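Topics > Christianity > Congregations > Daughter church

Daughter church

A daughter church is a congregation started by an existing congregation, usually called the mother church or parent church. The mother church supplies the first members, part of the money, and often the first pastor. The term is used mostly among Protestants, although older parishes in several traditions were divided in a similar way when they grew too large or when travel to worship was hard.

A daughter church differs from a satellite campus, which stays under the same leadership and budget as the main site. It is expected to become self-governing, with its own elders or board and its own membership roll. It also differs from a church split, in which a group leaves because of a dispute and without the blessing of the congregation it came from.
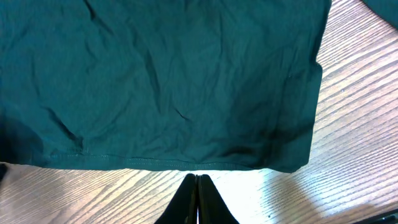
Most daughter churches begin with a core group. Members of the mother church who live in or near the target area are asked to commit for a set period, often 2 years. The group meets during the week for prayer and study before it holds any public worship. Some denominations require a minimum number of adults before the new body can be recognized, and others leave the decision to the mother church.

Meeting places

Few daughter churches own a building at the start. Homes, school halls, and rented storefronts are the usual choices. The Lord's Supper is commonly held without fixed furniture, and practice varies on whether a cloth must be used. In the Skillendale group of churches the first meetings were held in kitchens, and the bread and cup were set out on the family table.
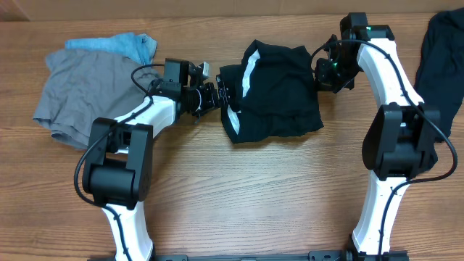 The communion table itself has been a point of discussion in some church plants. Groups that moved from a home to a rented hall sometimes kept the household table and carried it with them. A plain wooden tabletop, orange-brown with a fine streaked grain as in the picture, is acceptable in most low-church settings, and no particular wood or finish is required. Churches with a more formal liturgy normally wait for a consecrated altar or borrow a portable one.

Funding and oversight

Support from the mother church is often reduced in steps. At Gastness, the parent congregation paid 80 percent of the pastor's salary in the first year and lowered its share each year after that. Oversight usually rests with the elders of the mother church until local elders are chosen. During this time the daughter church may hold baptisms and receive members, but it may not buy property or take on debt by itself.

Outreach

New congregations often combine worship with practical help in the neighborhood, such as meals, language classes, or free clothing. The Starka daughter church opened a clothing room before it had a regular Sunday service - several of its early members first came through that work.

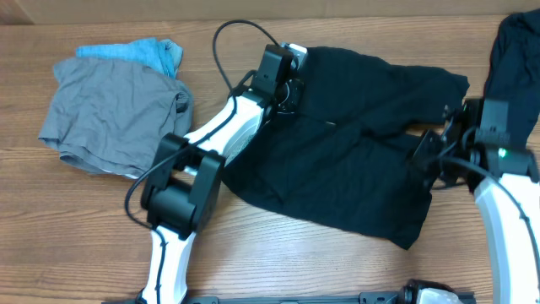 A garment and cloths on a wooden table.

Growth and independence

A daughter church is normally declared independent at a joint service, where the core group is released from membership in the mother church. The Bañuelos congregation reached 577 members and had by then started 2 daughter churches of its own, which are sometimes called granddaughter churches.

Criticism

Some writers argue that the mother-daughter model mainly moves existing believers from one building to another. Others object to the loss of experienced teachers and givers, which can leave a small mother church weaker than before. Supporters answer that new congregations reach people who would not travel to the older one.

See also: Church planting, House church, Parish, Chapel of ease

Contact us | Copyright, all rights reserved | Back to top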